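Dividing a Worktop into Four Zones with Painter's Tape

Tape lines are a quick way to split a shared bench into sorting areas. They leave no permanent mark on most sealed surfaces and can be moved when the layout changes. These instructions assume a flat matte top and blue painter's tape.

You will need

Painter's tape, one roll
Tape measure
Pencil
Utility knife
Lint-free cloth

Step 1. Clear the top and wipe it down. Let it dry fully.

Step 2. Measure each side and mark the midpoint at the edge in pencil. If one zone has to hold larger items, shift the marks before taping.

Step 3. Run the first strip from front to back. Anchor one end, pull off enough tape to span the top, and lower it onto the far mark under light tension. Do not stretch it, or the ends will creep back. Press from the center outward.

Step 4. Run the second strip from side to side. It can go down in one piece across the first, or in two pieces that meet at it. 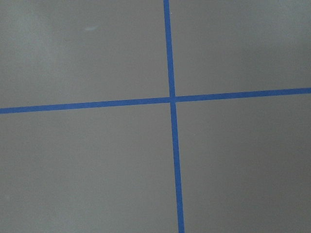
Two pieces are easier to handle on a wide top, but a small step between the left and right halves is common. For sorting it makes no difference. If the lines will be used for measuring, lift one half and reset it against a straightedge.

Step 5. Trim the ends flush with the edge of the top. Score lightly so the blade does not reach the surface.

Step 6. Assign the zones. On the Friesen bench we use incoming, checked, rework and outgoing, starting at the back left and going clockwise. Labels go on the bench edge, clear of the working area.

Removal

Pull the tape back on itself at a low angle, slowly. Replace any strip that starts to lift at the ends.

Revised April 2019, Filipa Baptista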